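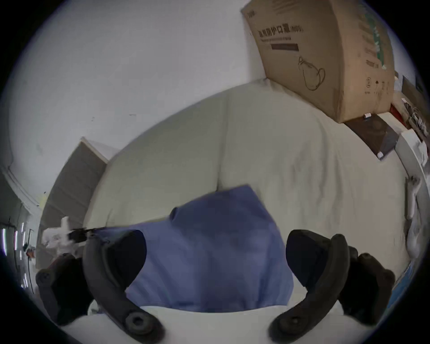

Wellow, August

Washing sheets at home so they last comes down to load size, water temperature and drying. The steps below are the ones I use for cotton and cotton-blend bedding.

1. Sort by color and weight. Keep towels out of the load, as they rub the sheets and cause pilling. Zip up duvet covers first.

2. Treat stains before washing. Dab body oil or makeup with a little dish soap and leave it for 15 minutes. Rinse blood in cold water only.

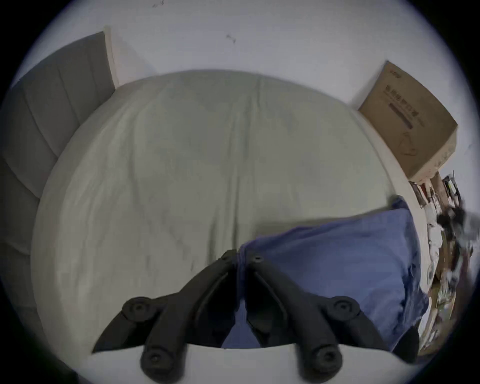
3. Load the washer loosely. One fitted sheet, one flat sheet and the pillowcases are enough. Sheets packed in tightly twist into a rope and come out with dry spots in the middle.

4. Wash warm on the normal cycle with half the usual detergent. Skip fabric softener, which builds up on cotton.

5. Shake out each piece before drying. Dry on low for 20 minutes, stop the dryer, untangle everything and run it again until the seams are dry. 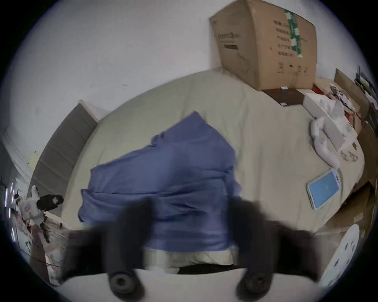
Blue cloth on a pale sheet.

6. Fold while warm, or put the sheets straight back on the bed. 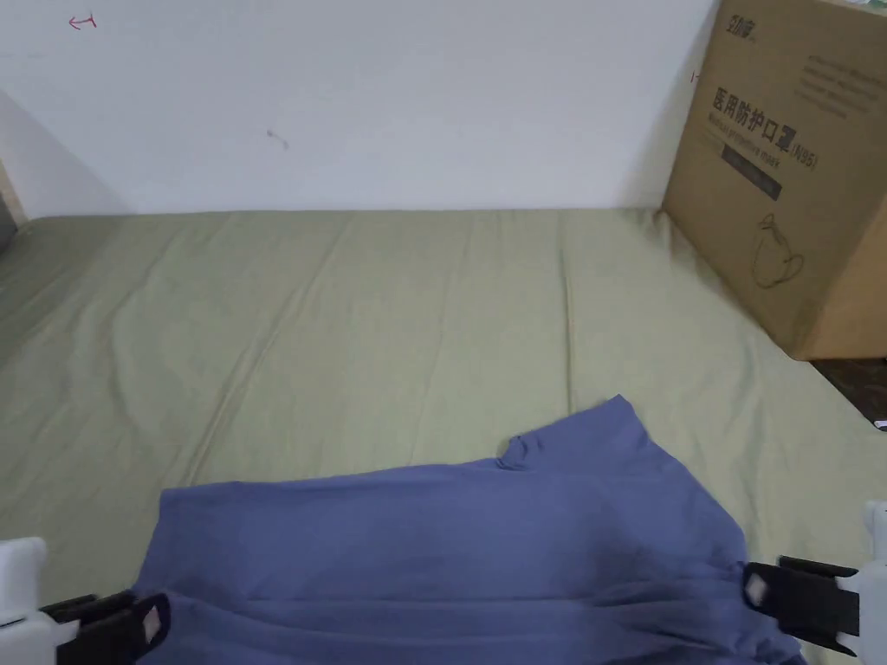
Colored sheets fade fastest in hot water and direct sun. A pale green like this sage one can go in with light colors after its first few washes. Wash it alone until then, turn the pillowcases inside out, and line dry in the shade.

Thư Hồ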